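Opened August 7, 2017. Component: Pliron export worker. Severity: high. Status at last edit: resolved, one follow-up open.

Summary: scheduled PDF exports of the Nadach kitchen catalog stop partway through and stay in state RUNNING until the worker is restarted. Manual exports of single sections finish. The source records for the section used in testing are unchanged since June. 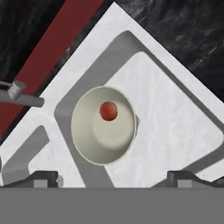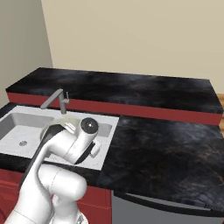

*Cup on grooved white plate (first), white sink in dark marbled countertop (second).*

## Environment

- Pliron export worker, one instance, on the Nair host
- Job queue and asset store on Zotent
- Full catalog: nearly 4,000 records, exported nightly as a single PDF
- Temp path: `/var/pliron/tmp`, separate volume
- No package updates on the host in the week before the first failure

## Reported behavior

The nightly job starts on schedule and writes pages normally. At some point the page counter stops. The process stays alive with no CPU use. The queue shows the job as RUNNING, so the retry rule never fires and every job behind it waits. Customer cancels the job by hand in the morning, restarts the worker, and the next night it happens again.

The log ends like this each time:

```
INFO render: page complete
INFO render: page complete
WARN cache: write deferred
WARN cache: write deferred
```

There is no error line after that. The deferred warnings also show up in good runs, in small numbers, so they were not treated as significant at first.

## Steps tried

**Restart worker and rerun full export.** Stalled again, earlier than before. The stall page was different, which made a bad source record unlikely. Still checked the records on either side of it by exporting them alone. Both completed.

**Raise worker memory.** Customer had already done this before opening the ticket. Memory graph is flat through the stall. Put the setting back to default so there is one less change to account for.

**Check connection to Zotent.** Ran the asset fetch test from the Nair host during a stall. All fetches returned. The queue heartbeat was also getting through, and that explains why the job is never marked dead – the heartbeat runs on its own thread and says nothing about whether rendering is moving.

**Check disk.** `df -h` on the temp volume showed plenty of free space. Recorded as ruled out. See correction below.

**Split the export.** Ran the catalog in batches of 200 records. The first batches completed. A later one stalled in the same way. After a worker restart the next batch stalled almost at once. This does not fit a per-job limit. Something is carried over between jobs and survives a restart.

**Thread dump during stall.** Render thread parked in the cache write call, waiting on a retry timer. The timer has no upper bound in this release. Each retry fails, logs nothing above DEBUG, and waits again.

**Set cache logger to DEBUG and rerun.** Output:

```
DEBUG cache: open failed, errno 28, retrying
DEBUG cache: open failed, errno 28, retrying
DEBUG cache: open failed, errno 28, retrying
```

Errno 28 is "No space left on device". The volume had free space by bytes, so checked inodes:

```
$ df -i /var/pliron/tmp
Filesystem IUse% Mounted on
/dev/mapper/tmp 100% /var/pliron/tmp
```

**Correction:** the earlier disk check was incomplete. The volume is out of inodes, with most of its bytes unused. Disk should not have been marked as ruled out on `df -h` alone.

## Cause

The renderer saves each scaled image as a set of small tile files in the temp path. A cleanup task is meant to delete the tiles when the job closes. On this host the cleanup task was not running. Its cron entry was still in place, but it ran as a service account that was removed when the host was rebuilt, and cron logged the failure to a mailbox that no longer exists.

Tiles had been building up since the rebuild. The volume was formatted with a large bytes-per-inode ratio, suitable for a few big files and a poor match for tiles. It ran out of inodes long before it ran out of bytes.

Single-section exports kept working for two reasons. They need few new tiles, and cancelling a stuck job removes that job's own partial set, so there was usually a little room left the next morning. That also accounts for the stall page moving around from night to night.

## Fix applied

1. Paused the queue on Zotent and stopped the worker.
2. Cleared the tile directory. `rm` with a wildcard failed with "Argument list too long", used this instead:

```
find /var/pliron/tmp/tiles -type f -name '*.tile' -delete
```

3. Changed the cron entry to run as the current `pliron` service account. Ran it once by hand and confirmed exit status 0.
4. Started the worker, released the queue.
5. Ran the full catalog export. Completed. `IUse%` rose to 9 during the run and dropped back after cleanup.

Customer asked whether the tile directory could be cleared with the worker running. It can't be done safely. The worker keeps an index of tiles in memory and will log missing-file errors for any it expects to find, and some of those pages come out with blank boxes. Stop the worker first.

## Changes to monitoring

- Added an inode alert for the temp volume on the Nair host. The byte alert stays as it was.
- Cron mail for the host now goes to the shared operations address.
- Added a queue rule on Zotent: a job with no page progress for six minutes is marked STALLED and the retry rule applies. The heartbeat is no longer used for this check.

Note on the last item: some pages in the catalog are slow. The longest gap between pages in the completed run was well under the limit, but if the customer adds fold-out pages the value may need to go up.

## Follow-up

Customer confirmed that six nightly exports in a row have completed with no manual action. Blocked jobs behind the catalog have drained.

Still open, moved to its own ticket: the unbounded retry in the cache write call. Requested behavior is a fixed number of attempts, then a failed job with errno in the log at ERROR level. Until that ships, any write failure on the temp path will look like the same silent stall – check `df -h` and `df -i` both before doing anything else.

Reformatting the temp volume with a smaller bytes-per-inode ratio was offered. Customer prefers to wait for the next maintenance window. No objection, as current use leaves enough room.

Logger for `cache` set back to INFO. Debug output removed from the host.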